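Furnishings Review: Brarken Metal Shelving Rack and Cestach Table and Seating
Prepared by the Facilities Office, Coughlan Workshop Center

Purpose of this review
The Coughlan Workshop Center evaluates furniture bought for its shared rooms once it has been in daily use for a full season. The items under review were purchased for the Lilley Room, where members assemble small equipment, hold informal meetings and store parts between sessions. The review is intended for sites considering a similar purchase. The center paid the full price for all items and has no agreement with either supplier.

Items and cost
The Brarken rack was bought at $726, including delivery to the door but excluding assembly. The Cestach round table and chairs came as one order at $1,753. Other sites should expect to pay separately for placement if the room is above the ground floor. Cestach quoted for this service on request; Brarken did not offer it.

Shelving rack
The rack is tall and open, with shelves running at close intervals from bottom to top. It suits small boxes very well. Members can read a box end without moving its neighbor, and parts are returned to the correct level more often than was the case with the closed cabinet used before. The posts have stayed straight under a full load.

Two reservations apply. The upper shelves are out of reach for many adults, and a step stool must be kept nearby. Shelf height can be changed only after the shelf above has been cleared and lifted out, a job that took two staff members most of a morning in May. Sites that change their storage often may prefer a system with clips.

Assembly instructions were clear as far as the third page. The diagram for the cross braces shows them reversed, and Brarken has been informed.

Table and chairs
The table top is round and white. It wipes clean with a damp cloth, and marker has come off with ordinary household cleaner. Pencil marks are more stubborn. The round shape is pleasant for conversation but wastes space when long items have to be laid out, and members with such work should use a rectangular bench.

The chairs, in shades of red and orange-red, are comfortable for a meeting of normal length. The rounded back gives less support during close handwork - several members reported leaning forward for the whole session. The color was a matter of some debate before the order was placed and has drawn few comments since.

The room in use
The furniture was chosen with the existing wooden floor and recessed ceiling lighting in mind. White surfaces reflect overhead light strongly, and a matte top would be the better choice for detailed work after dark.

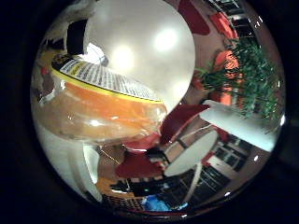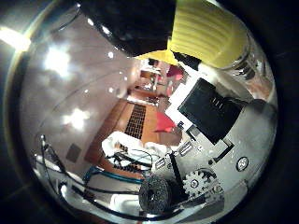
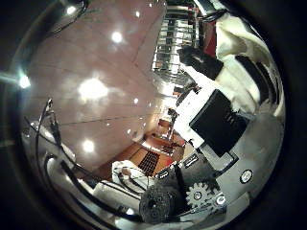

Ceiling lights appear in all three pictures. The round white table and the chairs are in the first, and the shelving rack is in the third.

Recommendation
The Brarken rack is recommended for the storage of small boxed parts, provided that a step stool is included in the budget. The Cestach table and chairs are recommended for meeting use only. Requests for the maintenance notes may be sent to the Facilities Office, quoting file 2,081.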